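Prangate Dining Forum
Restaurants and Takeout > Policy and Feedback
Topic: Smoked brisket at Wokden, and the new seating rules 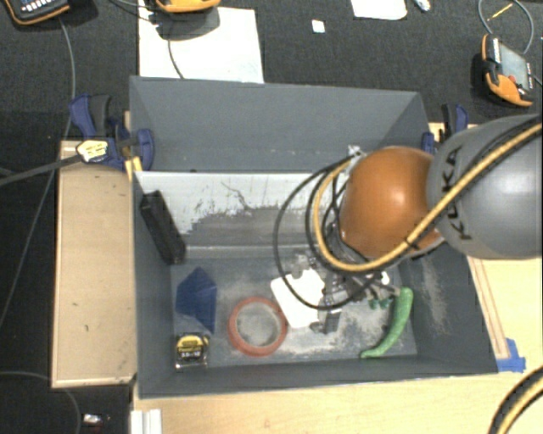
Photo: Prangate Dining Forum archive

Njoroge Kashindye
Forum Secretary
Posted 4th February

Members are invited to share their experience of Wokden, the smokehouse on the upper floor of the Brultley arcade. The restaurant changed its menu and its booking terms in August, and the Forum's listing has not been revised to match. Comments received in this thread will be used when the entry is rewritten.

My own visit was for an early dinner, party of four. We ordered the brisket plate, the smoked turkey, two sides of collard greens and the corn pudding. The brisket was sliced to order and had a firm, peppery bark. The turkey was acceptable but needed the gravy. Service was prompt until the check, for which we waited a long time.

Posters are asked to state what they ordered and whether they held a reservation.

plate_and_fork
Member

I dined there as a walk-in and was seated at the counter. I had the brisket sandwich on a potato roll with pickled onions. I must respectfully differ from the Secretary on the bark. Mine was soft, and the meat had plainly been sliced well before it reached me. The onions were excellent. I would order the sandwich again only if it could be made with the pork shoulder.

Shemweta Supper Club
Group Account

Our club booked the long table for a party of 8. We wish to record the following for the benefit of other groups.

A deposit is required for any party above six. It is deducted from the check, but the staff member who took our call did not mention it, and the notice appears only in the confirmation email.

The set menu for groups does not include the corn pudding. It may be ordered separately. Two of our members do not eat pork and were given the smoked mushroom plate without difficulty. They rated it above everything else on the table.

Kipchumba Mollel
Member

I have eaten at Wokden many times, both before and after the change of menu, and I do not believe the listing should be revised downward on the strength of one counter seat at an unknown hour. The brisket is at its best when the doors open. A guest arriving late in the evening is eating the end of the day's meat, as is the case at every smokehouse I know of.

I would also ask that the revised entry mention the burnt ends. They are not printed on the menu. One must ask.

plate_and_fork
Member

For the record, the hour was 12:30. I accept that the kitchen may have had a poor day. I do not accept that a guest should be expected to know when to arrive in order to be served properly, and the price of the sandwich does not vary with the clock.

Kipchumba Mollel
Member

The hour was not given in the first post. I withdraw the remark about late arrival. I maintain the one about the burnt ends.

greensandgravy
New Member

Good evening to all. Could someone confirm whether the vinegar sauce is still offered? On my last visit there were only the sweet sauce and the mustard sauce on the table, and I found the sweet one too heavy for the turkey.

Shemweta Supper Club
Group Account

The vinegar sauce is kept behind the counter and is brought on request. It is thin and quite hot. We recommend it with the greens.

Njoroge Kashindye
Forum Secretary

Thank you to those who have contributed. The revised entry will carry the deposit rule for larger parties, the mushroom plate and the vinegar sauce. On the brisket, the entry will state that members' reports differ. Mr. Mollel's note on the burnt ends will be added once a second member has been served them.

The thread remains open for further reports, particularly from anyone who has tried the ribs.

greensandgravy
New Member

I have a table booked for next week and will order both the ribs and the burnt ends, if they will let me have them.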